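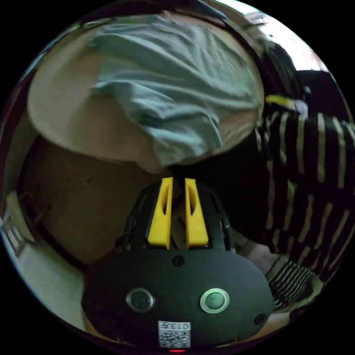 Notebook, hand gripper on trial

Saturday, January 12, 2019

Second session with the hand gripper kit from Plotano. I write in English so that Haslam can read it too, please correct me in the margin where the words are wrong.

What we have on the bench. One gripper unit with yellow plastic fingers, one charger, one spare pair of fingers in a bag, a printed guide of few pages. The sticker on the back of our unit says 013#, and I use this number in the file names. When the unit is held in the working position the number reads upside down for the camera, so I copied it wrong the first time. The files from the first session have 310 in the name and I will rename them on Monday.

Task of the day: cloth on the round table. Take the hanging edge, lift it, put it on the tabletop, let go. Theano wrote the task list and I did not change the order.

Set-up notes

The round table stays where it is. I wanted to bring the square one from the store room, but the guide recommends a surface with enough free space under the edge and the round one is better for this. The grayish-blue cloth is good against the pale top, the edge of it is easy to find in the recording. Against the dark brown wall it is also fine.

The window side is difficult. When the unit turns to the right, the picture goes bright at that side and the camera needs a moment to come back. I ask Theano if we can close the blind in the next session. Plotano writes that the exposure can be locked in the settings. I found the menu but the value does not stay saved after restart. Question for them, see the list at the end.

Start and stop

Two round buttons on the back. According to the guide, left is start and stop, right is mark. I mixed them twice in the first ten minutes. The rings look the same, only the center is different, dark on the left one and pale greenish on the right one, and with the thumb you do not feel any difference. I would put a drop of glue on one of them, but the kit is not ours yet, so I leave it clean.

Red light at the bottom: the guide has one line for it, "status". I would like to know which status. It was on in the pauses and it was also on in the recordings.

Attempts

First group, 20 attempts, slow. Fingers come from below, pointing up, and close on the hem. Cloth held in 17. The three bad ones are all the same mistake, I closed too early and the hem was only between the tips. The slots in the fingers let them bend a little and this helps with thin material, but the tips alone are too smooth.

Second group, 20 attempts, normal speed of a person. Held in 14. Here the loose folds made the trouble. If two folds are near each other the gripper takes both, and then the cloth turns when it is lifted. I counted these as held, because it did hold, but for training they are not nice. I gave them the mark with the right button.

Third group was not finished. My wrist was tired. The unit is not heavy in the first minutes, it becomes heavy later, mostly because the weight sits in front of the hand. Haslam should try it also, he has bigger hands and maybe he will say something different.

The side rails touched the table edge in some approaches from the left. No damage, but there is a sound and a small shake. I think we need to come more straight, or the table must be higher. To try: the two wooden blocks under each leg.

Comparing with Cleno

The Cleno unit we had in October was lighter and the trigger was softer. But its fingers were hard and it could not take the cloth without making a pinch mark. For cloth I prefer Plotano. For boxes I do not know yet, we did not make the same tests and I do not want to guess.

Price. Plotano offers the starter set for 1000 with one unit and the software for one year. An extra pair of fingers is 200, and this I find too much for a plastic part. Istent, who sells it here, told Theano on the phone that the price for fingers can be discussed if we take two sets. We need this in writing before anybody decides.

Software

Transfer by cable, no problem. The preview is the full round picture with black corners, and there is a button to make it flat. The flat version loses the borders, and my sleeve and the wall disappear, so I keep the round files as the original and export flat only for looking.

Questions for Plotano (Theano sends)

- exposure lock is not saved after restart
- meaning of the red light
- can the two buttons have different shape
- rougher tips for thin cloth, do they exist
- how long is the trial, the paper says until return and gives no day

For next time

Blind closed. Blocks under the table. Third group from the beginning, with Haslam holding. Charge the unit the evening before, cable is in the second drawer with the blue tape on it.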